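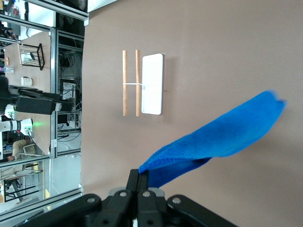

Travine brings its soft blue cloths to more homes with a new household range

Travine, the family-run maker of cleaning cloths and kitchen linens based in Urlow, is delighted to announce a new household range that will reach shops and the company's own website in March. The range has been a long time coming, and everyone who has had a hand in it is very pleased (and perhaps a little relieved) to see it ready at last.

At the heart of it is the Ruggiero cloth, a soft and fuzzy blue towel meant for all those small wiping jobs that crop up between breakfast and bedtime. It is intended for tabletops, cupboard doors, shelves and any other smooth surface that shows up dust and fingerprints the moment the sun comes round, and it folds down small enough to live in a drawer or hang over a rail until it is next wanted.

The Ruggiero comes in 3 sizes, the largest of which measures 42 cm along each side, and can be bought singly or in a pack of 7. The bigger pack was suggested by customers at the Urlow shop, who told staff they liked to keep one cloth for each day of the week and then do all the washing in one go.

Sivaprasad Pinto, who founded Travine from a spare bedroom, said: "I have always thought that a good cloth is one of those things you don't notice until you're at somebody else's house and they haven't got one. We must have talked about the colour for months – there were some very strong opinions in this building – but I kept coming back to the blue. It's cheerful, it's easy to find at the bottom of a laundry pile, and my mother likes it, so that was more or less that."

The cloths were developed with Yamuna Kartha, Travine's head of textiles, who took early versions home and used them on everything from the bathroom shelves to her children's craft table.

"A craft table is a very fair test," said Yamuna. "There's string, there are bits of wood, there's always a pot of something with the lid off. I wanted a cloth you could pick up by one corner, give a shake and carry on with, and I'm really happy with where we ended up."

Alongside the Ruggiero, the new range includes a waffle tea towel and a plain cotton duster, both made to the same generous proportions. All of the packaging is paper, with washing instructions printed on the inside of the band.

Independent shops wishing to stock the range are warmly invited to get in touch with Amancay Ocampo in the trade team, who will gladly post out samples. Orders for the north will be handled by Travine's long-standing distribution partner, Indport, where Stijn Hermans is the person to ask for.

Press enquiries and requests for further pictures should be sent to Ottó Barta at the Travine press office in Urlow.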